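Saturday, 3 pm. Desk notebook, Brunholm arrests

Went back through the release on Operation Pustulix, the week of stops and raids that Brunholm police say "broke the back" of ticket fraud outside the Fondmont ground. It's a big claim for two and a half pages of text. The headline figure is 21 arrests. I can match 15 to names on the court list. The remaining six might be juveniles, might have been released without charge, or might be people counted twice, as happened with the spring operation. The release doesn't say and the press office went quiet when I asked.

Also wrong, or at least odd: the release calls everyone held a "member of the network". Only 3 are charged with conspiracy. The others are up for selling without a permit, one for having a fake steward's pass. That's a lot of network for a few blokes with lanyards.

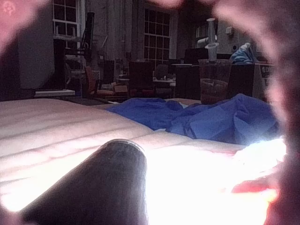

Nicanor Ocampo thinks I'm being too hard on them. He says conspiracy charges always come last, when the phones have been gone through, and that if I run "only 3" now I'll be correcting it in a month. Fair point on the timing. I still don't see why the police get to say "network" before the phones and we have to wait until after.

Next, the tickets. The release says 352 forged tickets were seized. I rang Danzer, who print the real ones, and asked whether anyone had sent them samples to check. The woman on the line said she'd have to ask. No call back yet. If Danzer haven't looked at them, I'd like to know who decided they were forged. Some of those could be genuine season tickets being passed on for cash, a different offence and a much duller story.

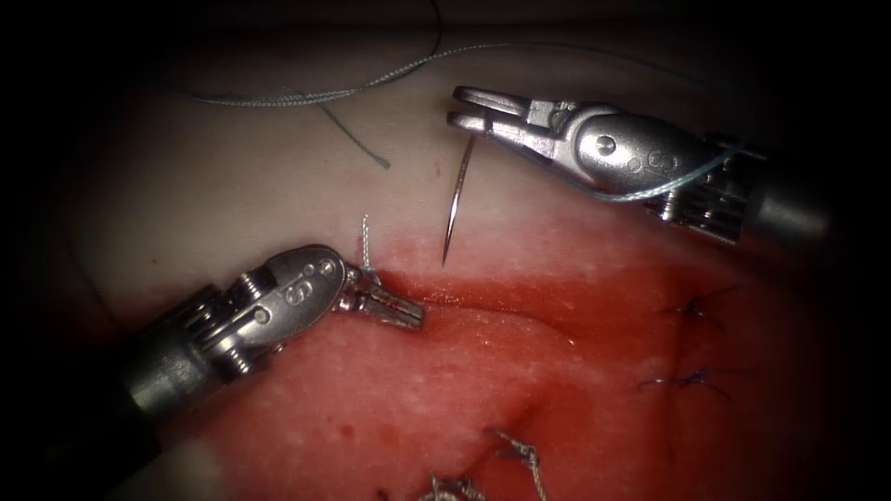

The same goes for the money. "Substantial losses to supporters" appears twice with no sum either time. I found one supporter who paid for two seats and got turned away at the gate, and he hasn't been contacted by the police at all. He'd kept the tickets in a drawer. Asked him to photograph both sides and leave them there.

Checked the charge sheets against the dates in the release. Two of the arrests were made before the operation started. Could be a clerk's slip. Asked the court office for the custody times, should have them by Monday if they don't lose the form again.

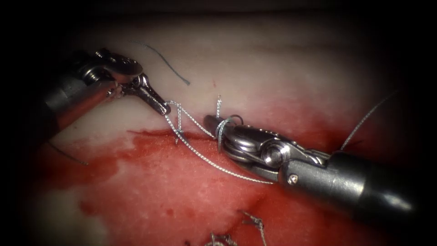
Fig. 3. Two instruments with a braided suture between the jaws.

For the draft:
- "arrested", never "caught"
- no names for anyone not yet charged
- "tickets police say were forged", every time, including the headline
- leave out "broke the back" unless quoted with who said it

Tried the club too. Fondmont sent a line welcoming "decisive action" and wouldn't say how many complaints they'd had before September. I don't put much weight on a club being pleased with the police.
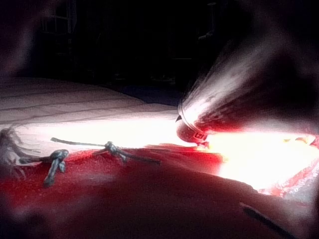

Fig. 4. White quilting and red cloth, strong glare.

5.40 pm. Still nothing from Danzer. Holding the 352 out of the first paragraph until somebody can tell me who counted them. Nicanor has the draft.

Shares 15 | Comments 3
Contact the desk | Back to top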